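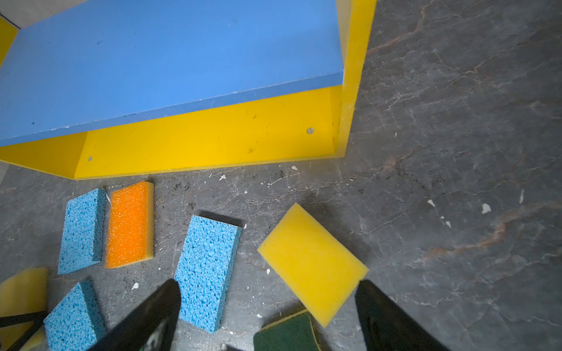 The Baltcombe Run, Book One of the Gemton Salvage series

Paperback, 519 pages, $14

I wrote this one for anybody who loves a crew of broke space haulers in way over their heads! Captain Escobar takes a cargo job she can't afford to turn down, and then the cargo starts talking (in her dead sister's voice, no less).

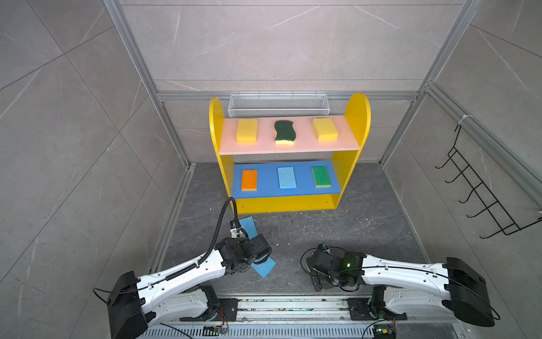 The Prollier Fleet wants it back, of course, and they've got 600 ships out looking. I had so much fun with the chase chapters. Signed copies ship in February.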